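Student Project Report: Visit to the Olden Home Handling Demonstration
Written by Ha-rang Um
Group members: Liam Greenwood, Deok-su Seok, Ha-rang Um
Course supervisor: Mesfin Admasu

Our project is about how people teach robots to handle household objects. We had read about hand-held grippers in September but had not seen them in use, so we asked to attend a demonstration.
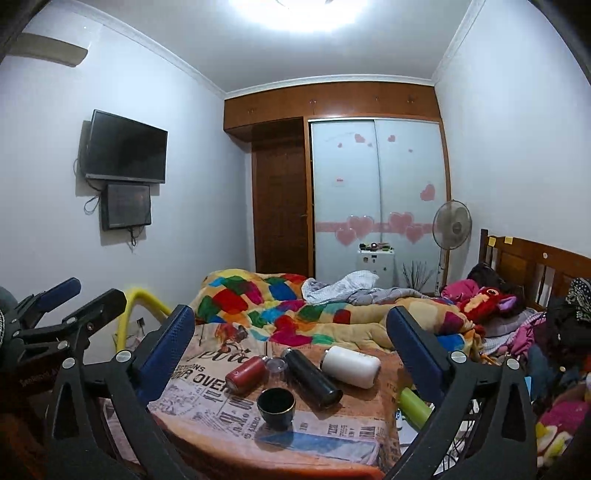 Cups and bottles on the table, with the hand-held grippers.

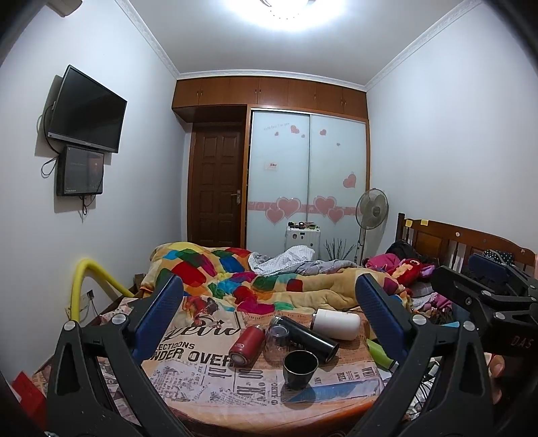
FONAVSKA, Oct 5, 2024

The demonstration was run by Ha-rang Pyo of the Olden project. It was held in a bedroom. She told us they work in ordinary rooms on purpose, with the furniture and bedding left as they are, and that a robot trained only at a clean lab bench does badly when the background changes.

The task was drinkware. Bottles, tumblers and cups were put on a table with a newspaper-print cloth, most of them lying down. The person holding the grippers picks up one item, stands it upright, and lets go. One run covers the whole group. Then the items are laid out again in a different arrangement and the next run starts.

The grippers have two fingers with blue pads on the inside. Pyo said the pads wear out before anything else does. The project changes them after 200 runs, or sooner if the surface starts to look smooth.

Each of us got to try. Liam went first and squeezed too early, which pushed the red bottle away from him. Deok-su did better by coming in from above. I had the most trouble with the clear cup. It is small, and it was right next to the red bottle, so one finger kept touching the bottle. Pyo let us do five runs each. She did not keep any of ours, because we stopped and talked in the middle of them and the motion has to be continuous.

We asked how much recording is needed. The drinkware set had 1001 accepted runs when we visited, and the team had thrown out roughly 52 for dropped items or for a hand blocking the view. Deok-su asked if a dropped item could be useful to learn from. Pyo said yes, if the person picks it up again without a pause, but those runs go in a separate folder.

What we did not get to see was the robot arm using the results. It was at the Ametepe site that week. This is a gap in our report, and Mr. Admasu has asked if we can go back for that part.

For our own project we changed two things after the visit. We had planned to use a plain white table, and we will now use a patterned cloth for half of our trials. We also wrote a rule for when a trial counts as failed, which we did not have before. Liam is writing up the trial sheet and I am doing the section on grip position.

Notes and the list of questions we asked are in Appendix B.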